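**Ponano opens registration for its autumn evening courses in skin care and nail work**

The Ponano training center has opened registration for its autumn evening courses. The courses are for people who already work in a salon and want to add a new service, and also for beginners who need their first certificate. Teaching begins in September, and registration stays open until the end of August or until all places are taken.

Each group has up to 20 students. The center kept the groups small last year as well, and the teachers were satisfied with this size, so it will not change. A student works at the same station during the whole course and shares one treatment bed with a partner. The partners practice on each other first. In the second half of the course they receive real clients, who book a treatment at a reduced price.

The evening program has two parts. The first part is facial care: skin types, cleansing, massage, masks, and the rules of hygiene which every salon must follow. The second part is manicure and pedicure, with a short block on gel. It is possible to take only one part. Students who finish both parts can apply for the advanced course in spring without the entrance interview.

Classes start at 6 p.m. and finish at 9 p.m. The center moved the beginning by half an hour, after many students said they could not arrive from work in time. Tea and a light meal are included in the price, and students with an allergy should write this on the registration form. 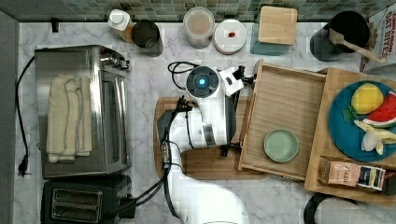

The full program has 506 hours, including the practice hours in a salon. The practice can be done with one of the partner salons, Daltska or Işık, which both accept students in the evening. Students who already have a job in a salon may do the practice there, if the owner signs the agreement before the course begins. The form for this agreement can be collected at the reception desk.

The price of the full program is 3733, and it can be paid in monthly parts without extra cost. It covers the textbook, the work coat and the products used in class. It does not cover the personal tool set, which stays with the student after the course. A list of the needed tools is sent together with the confirmation, and the center asks students not to buy anything before they have this list. In earlier years some students bought tools that were not suitable and had to buy them again.

Support for the price is also possible this year. The Jirnitura fund will pay half of the cost for 2 students in each group. Applicants must write one page about their work experience and their plans, and attach a letter from an employer or a former teacher. The letter may be in any language, but a short translation is appreciated. Decisions are sent by e-mail before the first class.

A change was made also in the final exam. Until now the written test and the practical work were on the same evening, which was tiring for many people. From this autumn they will be held one week apart. A student who does not pass the practical work can repeat it once without a fee.

Visitors who would like to see the classrooms before they decide can come to the open evening in August, from 5 p.m. to 8 p.m. Two teachers will be present to answer questions, and it is not necessary to book. Registration forms are available at the reception desk and on the website of the center.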